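Lurken Four-Shelf Open Rack

Black metal frame, light wooden shelves, flat-packed. Sold singly. We stock it next to the Warier and the Hämmerli, and we get asked often enough which one to buy that this page has grown longer than most of ours.

## What the maker claims, and what we think

Lurken's own leaflet calls this rack "an entryway system." It's a rack. It has four shelves and four posts, and it holds things off the floor. If you've shopped for storage lately you'll know that every board with a leg on it is now a system, and we'd like you to ignore that word when you compare prices.

The leaflet also says the rack "adapts to the way you live." The shelves are fixed. They bolt into the posts at set heights and there are no spare holes. If you own tall boots, measure them before you order, standing up, with the tops unfolded. We take returns, but you pay the freight on an assembled rack and it's a lot of freight.

The third claim is that it goes together in 20 minutes. We've put up enough of these in the showroom to have a view. The first one took most of an hour. Later ones went faster, and a patient person with a socket wrench might get near the printed time. With the little bent key in the box, no.

## What it does well

The frame is stiff. We were ready to dislike it, having sold a cheaper rack for two seasons that leaned like a fence, but with the bolts properly tightened this one stays square. Go back and tighten them again after a week or so. Most of the complaints we get about wobble end there.

The open sides are useful as well. You can reach in from any direction, you can sweep under it, and air gets to whatever you've put on it. Damp shoes in a closed cabinet go sour, and no scented insert we've tried has fixed that.

The shelves are plain boards with a clear finish. Water wipes off if you get to it the same day. Leave a wet plant pot on one for a month and you'll have a ring, whatever the leaflet says about "everyday moisture."
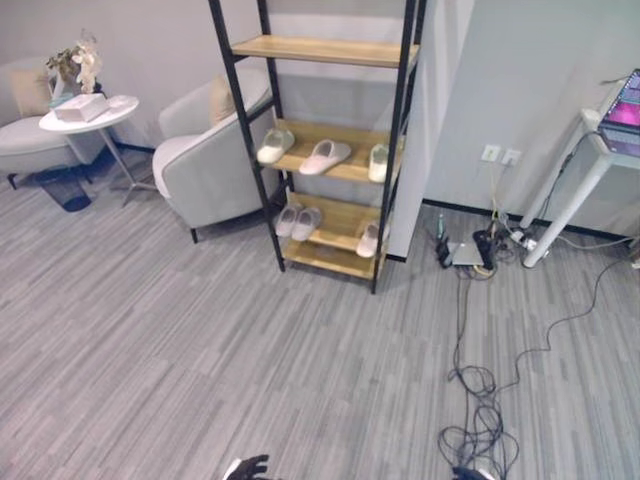
*Lurken four-shelf rack, black frame, with slippers on the two middle shelves.*

## What it doesn't do

It doesn't hide anything. People buy open shelving after looking at pictures of other people's open shelving, and then find out they own a bicycle pump, dog leads and a bag of other bags. If your hallway is that sort of hallway, a cabinet with doors will make you happier, and we'd sooner sell you one of those than take this back.

It isn't a bookcase either. There are no backs or sides to the shelves, so books walk off the ends unless you add bookends. A few customers use it for vinyl records. Please don't. Records are far heavier than they look, and a full run of them puts the load in the middle of the board, where you least want it.

Lurken gives a limit of 100 pounds for the whole rack, spread evenly. We can't test that properly and we doubt the person who wrote the leaflet did. Treat it as a ceiling and stay well under, with the heavy things low down. Any tall rack on carpet should be fixed to the wall, and this goes double if there are children or a climbing cat in the house. The wall strap in the box is decent. The plastic plug that comes with it is not – buy a proper anchor for your kind of wall.

## Against the others we stock

**Warier.** Cheaper, lighter, and the shelves have a thin printed surface that chips at the corners. Fine for a rental or a college room. We wouldn't move house with one more than once. Its one real advantage is that the shelf heights can be changed, so boots are no trouble.

**Hämmerli.** A lovely thing, and priced like it. The joints are better and the boards are thicker. Are they more than twice as good? We don't think so, and we make more money on the Hämmerli, so take that however you like. It does come assembled, which may matter if you're short on time or on patience.

**Britetti.** We dropped this one. It shipped with the wrong bolts so often that we kept a jar of the right ones by the register. Britetti says the problem is solved. We'll look at it again when we've seen a few boxes ourselves.

## Before you order

- Measure the spot, then measure the doors and stairs on the way to it. The box is long and doesn't bend.
- Check for baseboards. The rack's posts sit flat, so a deep baseboard leaves a gap at the back.
- Decide on the wall strap before you load the shelves. Nobody empties a full rack to do it later.
- Put felt under the feet on a hard floor. On carpet, let it settle for a few days and check the level again.

## Care

Dry cloth for the frame, slightly damp cloth for the boards. Skip the oil Lurken sells for this range. It smells nice, but these boards are already sealed and most of it will end up on your sleeves. Scuffs on the black posts can be touched up with ordinary matte paint.

## About those reviews

The maker's site shows 1,416 reviews with a very high average. We'd be careful with that number. Reading down the page, you'll find plenty that were plainly written about a stool, and others from people who hadn't opened the box yet but liked how fast it came. We've sold 437 of these racks ourselves. Returns have been low, mostly over height, with a few bent posts from rough handling in transit. That's a decent record for flat-packed furniture and we're happy to keep selling it on that basis.

Bent posts get replaced without argument. Send us a photo of the part and one of the box, and keep the packing until it's sorted out.

## Ordering and stock

The next delivery is due in May. The last one was also due in a particular month and came well after it, so we don't take payment until racks are in the building. Leave your details at the counter or through the contact form and we'll put you on the list.

Black frame only. Lurken has shown a white version in its catalog for two years running and we have yet to be offered one.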